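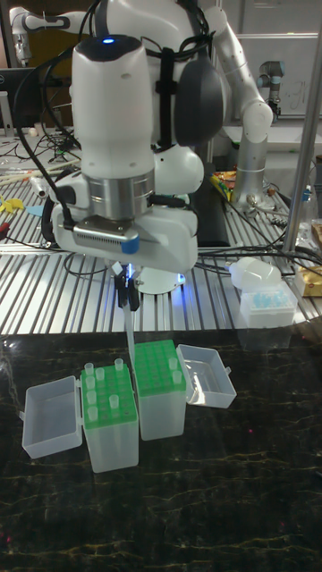
*Countertop with two tube racks, side by side.*

# Bakery kitchen walk-through, November 11, 2022

Site: Sesevley kitchen, jam tart and cracker lines
Result: pass, with 3 items to fix

What a good visit! The Fandero oat crackers were coming out as I arrived and the whole place smelled wonderful. Comments are under each line, longer where I got carried away.

## Receiving and dry store

- [x] Flour and sugar off the floor, lids on
- [x] Oldest stock at the front
- [ ] Nut flours on their own shelf
 - Almond flour was sitting above the plain oats. Please move it to the bottom shelf and label the shelf edge.

## Mixing and baking

- [x] Mixer guard stops the bowl when lifted
- [x] Oven log filled in for every batch
 - Lovely clear handwriting, and no gaps going back to April. I read more of it than I needed to.
- [x] Hand sink stocked with soap and towels
- [ ] Oven mitts in good shape
 - One pair has worn through at the thumb. Replace before the next bake.

## Cooling and packing

- [x] Racks clean, wheels turning freely
- [x] Metal detector tested every 30 minutes
- [x] Allergen line on the Plistis tart label matches the recipe
 - The new label is so much easier to read – big step up from the old one.
- [x] Batch count matches packing sheet (1,836 tarts, 66 cases held for pickup)
- [ ] Seal check written down at start of shift
 - The check was done while I watched, but the sheet was blank. Just needs a pen on a string by the sealer!

## Cleaning

- [x] Sanitizer bottles labeled
- [x] Floor drains clear
- [x] Bach slicer taken apart and washed
 - Blades put away in their sleeves, very tidy.

Send me a note when the open items are closed and I'll sign the sheet.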